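Pattern at Home: does a busy fabric make a small room feel smaller?
Interiors and Textiles, Year 2 project report
Citton College

Why I picked this

My tutor group was asked to choose one thing in a home and write about what it does to the room. Most people on my course went for lighting or paint. I went for the flowery orange cloth in our shared house on Maldonado Road, as I'd been looking at it since January and still hadn't decided if I loved it or not!

What I looked at

I started with the bed, where you get the most cloth in one go. The flowers are huge – much bigger than you'd normally be told to use in a little room – and the orange behind them is properly loud. Every book in the Susham library said to keep large repeats for large walls, so I was expecting to agree with them.

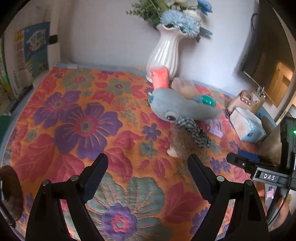
Figure 1. The orange bedspread with its large woven flowers, and the grey plush toy towards the back of the bed.

I sat in the room in the morning, at lunchtime and after 6 in the evening, and wrote down how it felt each time. In the morning I found it cheerful. By the evening it was a bit much, to be fair, and I kept wanting to look at the wall for a rest. The pale blue border helped more than I thought it would, and if I was buying a bedspread from scratch I'd look for one with an edge like that.

Then I tried the same question with things put on top of the pattern. My worry was that small stuff would just vanish into all those leaves and petals. 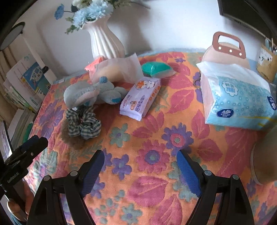
White turned out to be the easy winner. The fluted vase stands out straight away, and the pale blue blooms in it look calm next to all that pink and orange. Soft toys in greyish colours also hold their own. Wrappers and little packets are another story – a coral-pink one is so close to the pink in the leaves that it reads as clutter, and I'd tidy those into a drawer before anything else.

What my housemates thought

I asked the other two and got two different answers. One said the room felt cosy, the other said it felt like being inside a fruit salad. I've put both in my notes.

What I'd do next

I'd like to borrow a plain cloth from the Somstead fabric store and repeat the whole thing for 3 evenings, same chair and same lamp. I also want to try a smaller flower in the same orange, to find out if it's the size or the colour that tires me out.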